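Workshop > Arms and Grippers > Bokik

Two grippers, one arm and a lot of tutting

2026-09-22

I had promised myself I wouldn't buy another gripper until the first one had paid its way, and since the first one has so far earned a grand total of nothing, you can guess how well that went.

The old one is a plain parallel jaw. Two flat fingers slide in, two flat fingers slide out, and if you drew a picture of a gripper for a child it would be that. The new one is a Bokik, with curved fingers and soft-looking pale pads on the inside, and it cost 115 pounds from a shop in Lilamville that sends everything wrapped in enough brown paper to redecorate a hall. I told my family it was a spare part. In a sense it is. I have spare room in my head for very little else.

Fitting it took an evening. The screws in the packet were for some other arm, one I would probably like better than mine, and the printed guide showed the cable coming out of the side that hasn't got a hole in it. I made up an adaptor plate, drilled it, found I had drilled it upside down, and made up another.

Then came the El-Sayed controller, which I bought second-hand and which has a menu called "Comfort". I still don't know whose. Setting it to 8 makes the fingers close as if somebody were about to take the thing away from them. Setting it to 2 gives you the grip of a vicar shaking hands after a long service. I settled on 3 for both grippers, so that at least they would be equally badly treated.

My test is always the same: painted wooden blocks in a row, with the arm made to fetch the nearest without annoying its neighbours. It sounds like nothing. It is also where most of my Saturdays went last winter, or they would have if I had been allowed to keep them.

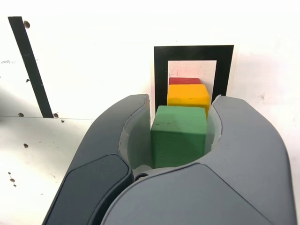 With the flat jaws the trouble is always the approach. They want to come in dead straight, and if the wrist is a hair off, one finger arrives early and gives the block a shove. The arm then closes with great confidence on the place where the block used to be. I have watched it lift a handful of air, carry it across to the tray and set it down gently. The log called this a success.

The curved fingers are far more forgiving there. A block that sits a bit crooked tends to get nudged round as they close, and I had fewer of those proud little deliveries of nothing. What they are not is slim. Put the blocks close together and there's a lot of finger looking for somewhere to go, and the block behind is liable to get a dig in the ribs. I tried coming in lower, then higher, then at a slant that made the elbow joint groan in a way I shall be hearing in my sleep.

The marker helps, when the camera can see it. Big fingers get in the way of that as well, so I now take the reading from further back and trust the arm for the last bit, much as one trusts a toddler with a full cup.

So the Bokik stays on for single things and odd shapes, and the flat jaws go back on when I want to work in a tight row. Swapping them over takes longer than either job. The Brirwood people do a quick-change coupling that would sort it, and I have looked at the page for it more often than I'd like anyone to check. I'm leaving it until December, when it can be passed off as a present.

Next job is the cable, which still comes out of the wrong side.

Filed under: grippers, wooden blocks, money I said I wouldn't spend

Contact | Copyright, all grumbles my own | Back to top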